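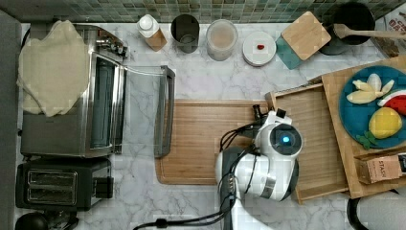
Ticket 79 - Gripper lags during hand-guided demos, kitchen counter cell
Opened: 2024-06-04
Assigned: Gerardo Fajardo
Status: Resolved

Symptom: When the arm is guided by hand toward the plate, the recorded gripper position trails the joint positions by 52 ms. Playback closes early and misses the toy lemon. Remote control demos are not affected.

Checked: Firmware current. Cable reseated at the wrist, no change. Lag repeats on 6 of 6 takes.

Cause: Etari recorder was still using the filter setting from February. It smooths the gripper channel in hand-guide mode only.

Fix: Filter off, logging rate set to 1,000 Hz on all channels. Recorded six new takes - lag gone. Old takes marked do not train.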